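Backlash, and why my orrery ran late

6 min read

The Moon in my orrery was arriving late. It wasn't late by the same amount each time, which would have been easy to correct, but by an amount that depended on which way I had last turned the handle. Wind it forwards and everything lined up with the printed scale. Wind it back past a date and forwards again, and the Moon sat still for a moment before it joined in.

The cause is backlash, and I spent most of February learning more about it than I had planned to.

Two meshing gears need a gap between the teeth. With no gap at all, the smallest error in tooth shape or centre distance makes them bind. With a gap, the driven wheel is free to rock by a small angle before the driver's tooth reaches it. In a train of several pairs each gap contributes, but they don't contribute equally. What matters is the ratio between each pair and the output. If a pair sits at the fast end of a train that gears down, its slop is divided by every reduction after it. If it sits next to the output, you see all of it.

I knew this in principle. I had still put my worst-fitting pair right next to the Moon arm, as that was where the space was.

The usual cures, in the order I tried them:

Closing up the centres. I slotted one of the bearing holes and moved the shaft in until the wheels bound, then backed it off. It worked for about half a turn. My wheels are cut by hand on a small dividing head and none of them is perfectly round, so the gap opens and closes once per revolution. Setting it for the tight spot leaves the loose spot almost as bad as before.

A friction brake. A felt washer under the Moon arm, pressed lightly by a spring. This does nothing for the gap itself. It does stop the arm wandering about inside it, so the error becomes repeatable in each direction. For a clock that only ever runs forwards this is often enough. An orrery gets turned both ways by everyone who picks it up.

A split wheel. Two thin wheels on the same centre, with a light spring pushing them in opposite directions, so that one bears on the front of the driving tooth and the other on the back. I first saw this explained properly in a set of workshop notes by Halfdan Holst, who builds astronomical dials and gives his spring calculations in full. The spring must be stronger than the load on the arm, but every bit of extra force is friction, and friction in a long train has to be turned by somebody's wrist. My first spring was far too stiff. The second was cut from a dead tape measure and has been fine.

While I had the train apart I recounted the wheels against my drawing. One that should have had 59 teeth had 60, an indexing mistake that explained a separate drift I had been blaming on the handle. I cut a new one. Hauwa Garba, who lent me the dividing plate, was kind enough not to comment.

Plastic gears are worth a mention, as Yi-chun Fang wrote in to ask whether I'd considered them for the test rig. I have, and for working out a layout they are very good. You can swap ratios in minutes, the coarse teeth forgive a careless centre distance, and the wheels are quick to replace. They also have plenty of backlash, so any fault of this sort shows up large enough to see by eye. I wouldn't use them for the final instrument. A coarse tooth hides small errors that a fine one won't, and plastic changes size with the temperature of the room more than brass does. 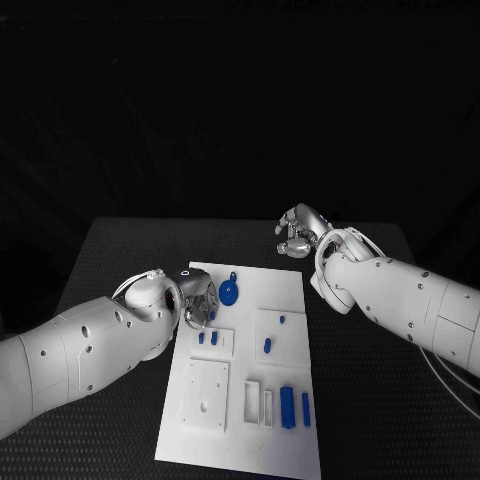
Blue and white parts on a white board, with a gear shape among them.

Colour is a more useful feature than I expected, incidentally. On brass everything looks alike under a lamp, and I have taken to putting a dab of marker on one tooth of each wheel so that I can follow it round. Nail varnish lasts longer and comes off with acetone.

For measuring, I gave up on feeler gauges. The better method is to lock the input, tape a long pointer to the output and read how far the tip swings between the two stops. Divide the swing by the length of the pointer and you have the angle in radians, near enough. A knitting needle makes a good pointer. Push gently, or you'll be measuring how far the shaft bends.

With the split wheel fitted the Moon now follows the handle in both directions as closely as I can read the scale. Saturn still has a visible lag. Its last pair is a plain one and the arm is long — so the tip moves a good deal for a small angle. I have a blank cut for a second split wheel, but no tape measure left that I'm willing to sacrifice.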